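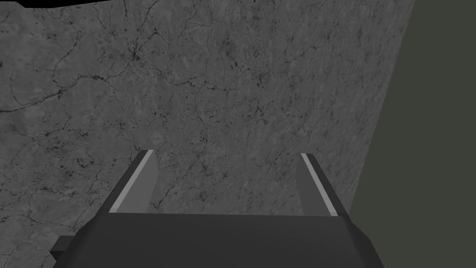

*Rendu de simulation : surface de pierre grise veinée, pince à mors parallèles au premier plan.*

# Gresero — annonces de locations saisonnières

Jeu de données tabulaire : 461 annonces de locations de vacances en bord de mer, en français, avec les équipements annoncés et ceux que nous avons pu confirmer. Les deux colonnes ne racontent pas la même chose, et c'est tout l'intérêt du fichier.

Mainteneurs : Mahmoud El Sherbiny, Pylyp Kravchuk
Version : juin 2026

## Contenu

| Champ | Type | Remarque |
|---|---|---|
| `id_annonce` | entier | stable d'une version à l'autre |
| `residence` | texte | nom commercial, souvent flatteur |
| `annee_construction` | entier | valeur la plus ancienne : 1967 |
| `equip_annonces` | liste | tels qu'écrits par le loueur |
| `equip_confirmes` | liste | voir « Vérification » |
| `distance_plage_m` | entier | déclarée par le loueur |
| `prix_semaine` | décimal | en euros, hors ménage |

## Provenance

Les textes viennent de deux agences, Fimik et Clurnach, qui nous ont transmis leurs exports en février. Fimik fournit des fiches à peu près propres. Chez Clurnach, « vue mer » peut désigner un balcon d'où l'on aperçoit l'eau en se penchant ; nous avons laissé la mention telle quelle dans `equip_annonces`.

## Vérification

Nous avons appelé les résidences pour 200 annonces. Pour les autres, `equip_confirmes` est vide. Vide ne veut pas dire absent, merci de ne pas en tirer un taux de mensonge par agence — quelqu'un a déjà essayé.

Une confirmation par téléphone vaut ce qu'elle vaut. Un accueil qui affirme que la piscine est chauffée ne précise pas toujours à quelle période, et « sauna » a été confirmé dans une résidence dont le règlement intérieur n'en parle nulle part.

## Limites connues

- `distance_plage_m` semble mesurée à vol d'oiseau dans la plupart des fiches. Ne l'utilisez pas comme temps de marche.
- Les prix sont ceux de l'export. Les promotions « dernière minute » y figurent parfois comme tarif normal.
- 2 annonces décrivent sans doute le même appartement sous des noms différents. Nous les avons gardées, faute de preuve.
- Le score de qualité Siu, présent dans les exports d'origine, a été retiré. Personne n'a su nous dire comment il était calculé.

## Usages

Convient pour tester une extraction d'équipements ou un rapprochement de fiches. Nous déconseillons la prédiction de prix : trop peu de lignes, une seule saison.

## Corrections

Ouvrez un ticket avec l'`id_annonce` et une source. Les tickets du type « j'y suis allé, c'était très bien » sont fermés sans réponse.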